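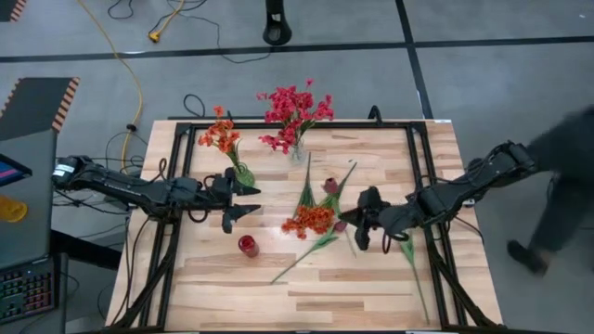 Fernthorpe, 6 September 2019

Progress report to the Jacobs Fund: Can the flower counter be automated?
Prepared by Cor Vandenberghe

You asked at the spring meeting for a plain account of where the money is going and whether the flower counter job will ever be done by a machine. The money is going mostly to wages and fingertips. As for the job, I would not change any staffing plans yet.

The task has stayed the same since the grant was approved. A stem lies on the table. One of the two arms picks it up, turns it the right way, and puts it in a vase. When that works, another stem goes in beside it, and eventually the result should be a bunch a customer would pay for. A teenager on a summer job learns this before lunch. We picked it from the list of counter chores at Beronley since everyone agreed it was the easy one, and I was one of the people who agreed.

We are still working with artificial flowers. I know this disappointed some of you. Real stems bruise, drip and change from one morning to the next, and we could not have told a bad grip from a tired flower. With artificial ones we at least know the flower is the same flower. It does mean that every result below is for the kinder version of the job.

Results so far

Since work began the arms have made 2,245 attempts at the basic move, one stem from table to vase. Of these, 341 were finished with no help from a person. I have been strict about what "help" means. If an operator nudged the stem, shifted the vase, or took over the controls even for a moment, it went down as helped. The last report used a looser rule and the numbers looked better. I have dropped that rule, and I would ask you to disregard the chart that came with it.

Most of the failures happen at the pick. A thin stem lying flat on a wooden table gives a gripper very little to get hold of. The fingers come down beside it, or come down on it and roll it away, or close on two stems that happened to cross. Bunches are worse. The orange flowers branch a good deal, and pulling on one sprig drags its neighbors along. The single red buds are easier to lift but top-heavy once they are up, and they swing.

The second big group of failures is at the mouth of the vase. Clear glass is hard for the cameras. The system makes a fair guess at where the rim is, and a fair guess is not good enough when the opening is narrow and the stem is bent. The green glass vase has done somewhat better than the clear one. We also use a small red cup on the table as a target for short stems. The cup is light and tips easily.

I should say something about speed, which the demonstration clip left out. The clip was played faster than life. I did not make it and I was not happy to see it. At true speed a person watching tends to reach in and finish the job, and we have had to ask visitors to keep their hands back.

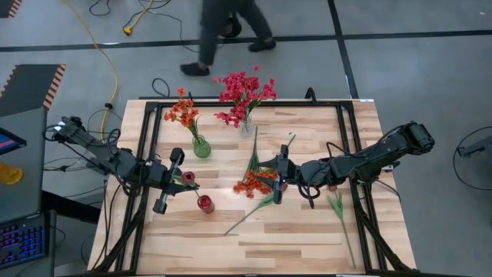
Could a shop run this today with one member of staff keeping an eye on it?
It would cost the shop more of that person's time than simply having them do the flowers, and they would have to be someone who enjoys untangling things.

What the two arms do and do not add

The proposal made a good deal of having two arms. The idea was that one would hold the vase or part the bunch while the other placed the stem, the way a florist does. In practice they mostly take turns. Getting them to work on the same bunch without crossing is its own problem, and the safe answer, which is for one to wait while the other moves, throws away the benefit we paid for.

There is one exception worth reporting. Handing a stem from one gripper to the other, so that it ends up the right way around, is starting to look useful. A stem that has been picked up near the head can be passed across and gripped lower down. When the handoff goes well the placement that follows usually goes well too. I have not put a figure on it here as we only began recording handoffs separately after the summer break, and I would sooner give you nothing than a number I have to take back.

The Wekar software

Wekar supplied the learning software under the agreement you signed. Their people have been prompt and pleasant. The software does improve with more examples, and I can see the improvement from one month to the next. What I cannot see is the improvement carrying over. Move the vase to the other side of the table and a good part of it is gone. Bring in a different flower and we are close to the start again. Wekar's view is that more varied examples will fix this. That may be right. It was also their view last year, and the examples are made by our operators, by hand, on your budget.

I have asked them to agree in writing on a test that neither side can tune in advance: flowers the system has never handled, a vase it has never filled, laid out by someone from Beronley who has no stake in the outcome. They have accepted the principle. We are still arguing over the vase.

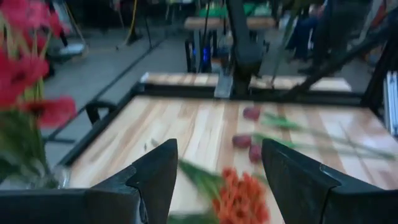 Wrist camera view: orange flowers between the gripper fingers, pink-red buds on the table.

The wrist cameras have turned out to be the better purchase. The overhead view is fine for finding things and poor at judging a grip, and for a while the system was close to guessing once its own fingers covered the stem. The wrist view blurs when the arm moves quickly and the fingers fill a lot of it, but it does show what is being held. I would put any spare equipment money there before buying anything new.

Spending

We are within budget overall and over on two lines. One is replacement finger pads. The other is operator hours, which I underestimated badly. Every example the software learns from is a person steering the arms through the move, and it is tiring work that cannot be done well for a full day. I have moved money from travel to cover it and will need your approval if the same happens next quarter.

What I would tell Beronley

Their store managers keep asking when they can have one. My answer is that there is nothing yet to have. If they want help at the flower counter now, a better bench and a bucket rack at the right height would do more for the staff than this project will in the near future. I have told them so. They thought I was being modest.

The same caution goes for the wider claims in the original proposal, mine included, about setting tables, folding towels and restocking shelves. We have learned some useful things about gripping thin objects. None of it tells me that a machine is close to doing chores in a home, where the vase is never in the same place twice and there is no operator at the desk.

Next steps

The unseen-flower test is planned for November, provided Wekar signs off on the terms. Until then the operators will concentrate on the pick and on handoffs, and leave full bouquets alone. If the test goes badly, I will recommend that the second half of the grant be cut back to the gripping work only. Wekar knows this. I will send the raw log with the next report, so that you can check my scoring against your own.

Cor Vandenberghe
Project lead, Fernthorpe

Reports > Jacobs Fund > Flower Counter Project > Progress
Contact the project office | Copyright 2019 | Back to top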